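4.3 Fitting the patterned wall panels

Read this section before you take the film off the Seritis panels. Marked panels cannot be returned.

1. Leave the panels flat in the room overnight.

2. Measure the back wall at the top and the bottom. Cut to the smaller figure. A full panel is 598 mm wide with its edging strip and 553 mm without.

3. Cut with the printed face up, using a sharp knife and a steel rule. Make several light passes.

4. Fit the back panel first, then the left, then the right. Leave a gap of 2 mm at each corner.

5. Press the panel home from the middle outwards. Fix with the clips supplied, 8 to a panel.

Note: The Plistari range has a repeat pattern. Check which way up each sheet goes before cutting.

CAUTION: Do not use solvent cleaners on the printed face. Wipe with a damp cloth only.

Pink leopard-style pattern on back and side walls:
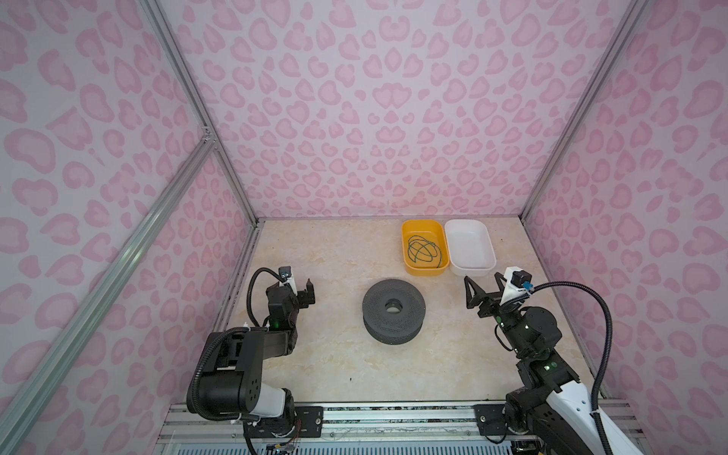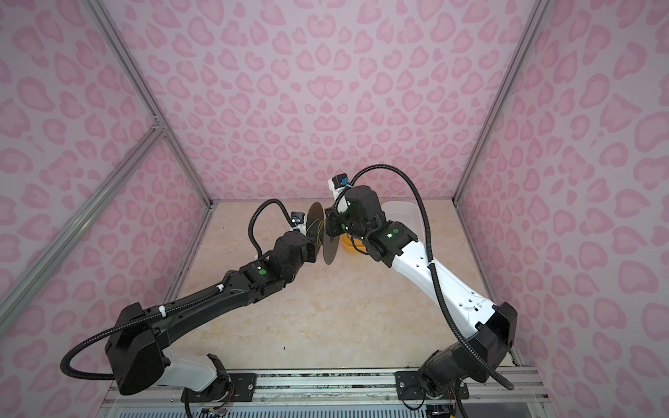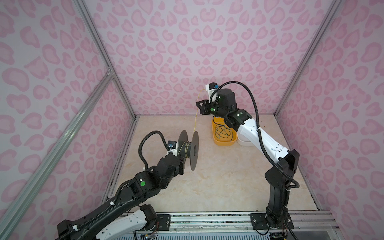 6. Peel off the film slowly, starting at a top corner. Keep it low and close to the panel as you pull.

7. Wait a full day before fitting the corner trims (section 4.4). If a panel lifts in that time, take it off and check the wall for dust, then fit it again with new clips.

Spare clips are sold in bags under part name Nair.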